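Home » Photos » The workroom, autumn

The workroom, autumn

Posted Oct 27, 2021 by Daiane Seixas
Filed under: Photos, Workroom, Storage

We moved into the Grovville unit in September and several people have asked how it is laid out. These notes go with the photos and follow the order you would walk in: door, shelves, benches, back wall. I have kept to the furniture and the storage, as that is what most of the questions were about.

The unit

The building used to belong to Jutatex, who kept rolls of sacking here. It is 400 square metres in all, and we have the half nearest the road. The other half is let to a joinery firm called Horgan, and we share the loading door with them.

The floor is grey concrete and we have left it as it was. We did talk about painting it. The quote came back higher than the cost of both new benches, so that was the end of that for this year.

There is heating at the door end only. Anyone working at the far end in the morning should bring a jumper.

The shelves

The racks came flat-packed from Bimeck. Two of us put them up over a weekend, one rack upside down the first time. They are bolted to each other, and the end ones are bolted to the wall.

The small parts bins hang on rails and lift off from the front. You tip the bin up slightly and pull it towards you. If it sticks, the bin next to it is probably seated crooked, so straighten that one first. Please don't force it.

We have 178 small bins at the moment, going by the order forms, and a few larger ones that were here when we came. The colours do mean something, though it took us a couple of weeks to agree on what:

Red is for parts in daily use.
Pink is for parts set aside for a particular job. There should be a slip of paper in the bin with the job number on it.
Grey is for everything else, including things we have not identified yet.

If you find a red bin with a slip in it, somebody has run out of pink ones. Leave it as it is and tell me.

Labels go on the lower left of the front face. The old labels were put on in the middle, and you could not read them once your thumb was on the bin. I am still replacing those. The label printer lives on the windowsill by the door and takes the 19 mm tape. It will accept the narrower tape but the print comes out too small to read from standing height.

The benches

The tops are wood and pale, and they will mark. We oiled one of them in September and it has held up better than the others, so I would like to do the rest before Christmas. Cups go on the side table, please, even if it is only for a minute.

The black metal framing stays clear of clamps and hooks. Bags and coats go on the pegs by the door. There are enough pegs now.

Each bench has a clear plastic bin for whatever is being worked on that day. The idea is that you can see what is in it from across the room without lifting anything out. Bottles stand upright in the bin with their caps on. The red bottles have white screw caps, and the caps are easy to lose, so please do them up as soon as you have finished. A loose cap on its own goes in the jar on the side table, and every so often someone goes through the jar.

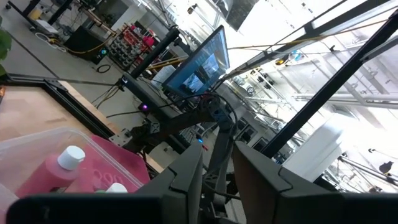
The trays are the other thing people ask about. We use them to keep one lot of parts from getting into another while they are on the bench, and they go back on the shelf at the end of the day. They have a number moulded into them. It is part of the tray and has nothing to do with our own numbering, which has caused a fair amount of confusion. Our stock number is the one on the sticker underneath, and if the sticker has come off, the tray is on the list and we can look it up.

Trays can hang over the edge of the bench a little, but not if there is anything heavy in the front half. We lost a whole tray of washers that way in the first week, and we were still sweeping them up when the second delivery arrived. Horgan's dog found one too, in the yard.

Wash the trays in warm water with a small amount of washing-up liquid. No scouring pads. They dry on the rack over the sink, face down, and should be fully dry before they are stacked or they stick together.

Cables and sockets

The sockets are all along the walls, so some cables have to cross the floor. We picked bright ones where we could get them so that they show up against the concrete. They should lie flat, with no loops standing up at ankle height.

If you have to run one across the walkway, use the rubber cover strips. We have four strips. They are heavy and live under the first rack. Two are usually missing because Horgan borrow them for deliveries, and they do bring them back if asked.

Coil cables loosely when you put them away, and use the cloth ties. The plastic ones leave sharp ends when they are cut and two people have scratched their hands on them.

Anything on wheels

Trolleys and wheeled bases are parked with the brakes on. The floor looks level but runs down slightly towards the loading door, enough that an unbraked trolley will set off by itself given time. We found this out with the paper recycling.

Please don't leave small items on top of wheeled things when you move them. They fall off at the expansion joint, every time, and then they roll under the racks. I have a litter-picker for getting them back. It hangs on the end of the second rack and it is for that job only.

The plants

There were no plants when we arrived, and the room felt a bit bare. We now have several in pots, brought in from people's homes. They are watered on Mondays. If you think one looks dry on another day, put a finger in the soil before you reach for the can – most of the losses so far have come from too much water.

They stay at floor level or on the low shelf, away from the benches and well away from anything with a plug. The saucers should be emptied if there is standing water in them.

If anyone would like cuttings, the one nearest the door needs taking in hand and I would be glad to give some of it away. Bring your own pot.

What we are changing

The stock count was finished last week and came to 1,588 separate items, counting a box of screws as one item. That is more than the racks were planned for. A fair number of the grey bins hold things nobody has reached for since the move, and these will be going into lidded boxes on the top shelf. If you know you need something from a grey bin, put a red sticker on the front before the end of next week.

We are also going to swap the first and third racks over. At the moment the parts used most are furthest from the benches, which made sense on the drawing and has been a nuisance ever since. It will take most of a day and we will need the bins taken off first. Keep them in order, please – stack them by row, with the row number on a piece of tape on the top bin.

The side table is too small. I have asked Horgan whether they have an offcut that would do for a longer top. They think they have one in beech, and if it is straight we will have it on before the cold weather. The legs we already have will do.

The lighting at the far end is poor after four in the afternoon. An electrician is coming to look at it. Until then there are two clip-on lamps in the cupboard, and a third one with a broken clip which stands up well enough if you lean it on something.

A few practical points

The broom is for dry dust only. For anything spilt, use the mop, and leave the bucket upside down when you are done.

Empty packaging goes flat in the cage by the loading door. Bimeck take back their own cartons if they are not torn, so put those to one side.

The key for the storage cupboard is on the hook inside the door of the first-aid cabinet. It has been put in the wrong place twice this month. Check your pockets before you go home.

If you would like larger copies of any of the photos, let me know which part of the room you are after and I will send them over. I will put up another set once the racks have been swapped and the new table top is on.

Daiane

Tagged: benches, bins, Bimeck, Grovville, racks, trays
Previous album: Moving day
Back to all photos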